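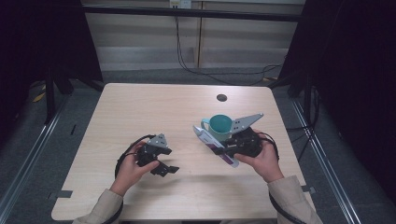 A teal mug on a light wood table.

Wood and Water: What Happens on a Tabletop

Wood comes from trees, and a living tree moves water. The water travels up from the roots through very small tubes, each one a dead, hollow cell. When a tree is cut into boards, the tubes are still there.

A fresh board holds a lot of water. At the Lulitz sawmill, a test piece weighed 714 grams when it was cut and 362 grams after drying. The missing weight was water that had left as vapor. Boards are dried before they are made into furniture because wood shrinks as it dries. A table built from wet boards may bend or crack. 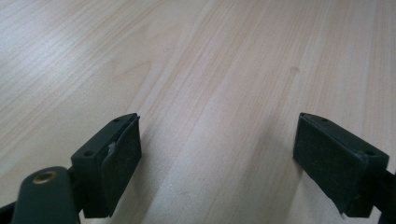 Grain is the pattern made by the direction of the wood cells. In many trees, wood grown in spring is paler, and wood grown in summer is darker and more dense. A saw cuts through both kinds, so lines show on the surface. On this tabletop the lines are fine, with thin streaks of tan and light brown between paler bands. Grain can be straight, wavy or swirling. A knot -- the place where a branch joined the trunk -- makes the grain curve around it.

Bare wood takes in water easily. To slow this down, a maker can cover it with a finish, such as oil, wax or varnish. Varnish forms a thin, hard layer on top. Oil soaks into the wood.

A hot, wet mug can still leave a mark. Heat and steam may carry moisture into the finish, where it scatters light and looks like a white ring. A dark ring usually means that water has reached the wood itself.
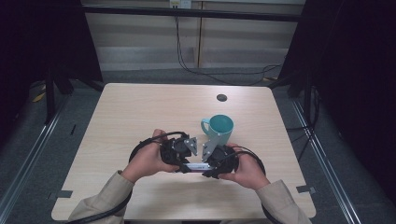
White rings are often easier to remove than dark ones. Nahuel Montecinos, who repairs tables at the Huenchumán workshop, leaves a white ring alone for a day first. Some fade as the moisture escapes. Dark rings may need sanding, and that is a job for an adult.

Words to know

Grain: the pattern and direction of wood cells.
Finish: a coating that protects wood.
Vapor: water in the form of a gas.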